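Flower arranging at the Rorkell open day

If you missed the open day at Rorkell in November, put your name down for the next one, because it was a treat! We had 5 demonstrations to get round, and I'm afraid I spent most of my time at just one of them, where a pair of robot arms was arranging artificial flowers in glass vases.

I'd expected boxes and bolts. Flowers are far harder, as Orathai Sukprasert explained while we all crowded in. Stems are thin, they cross over each other, petals catch on everything, and clear glass is difficult for a camera to make sense of.
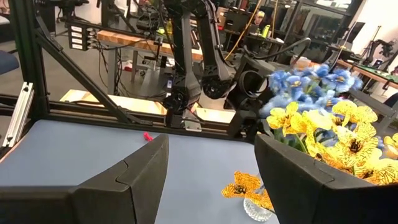
Brian Mwaipopo wasn't so easily won over, and said loudly that his gran could do a whole church in the time it took to place one stem. Orathai laughed and agreed with him. Speed comes later, she told us, and for now they care about a gentle grip and getting the stem into the neck of the vase.

What I loved was watching the arms work side by side, reaching across each other in such a small space (I held my breath more than once).
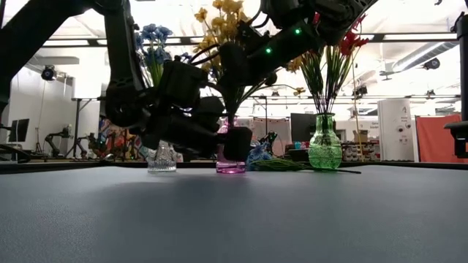
Orathai's team has logged 486 tries at the flower task so far, and she was very open about how many of them ended with a stem on the table. She took every question going, including a long one from Ignacio Hutchins about wrist joints, and there was still time for tea and a wander round the other benches before we had to catch the coach home.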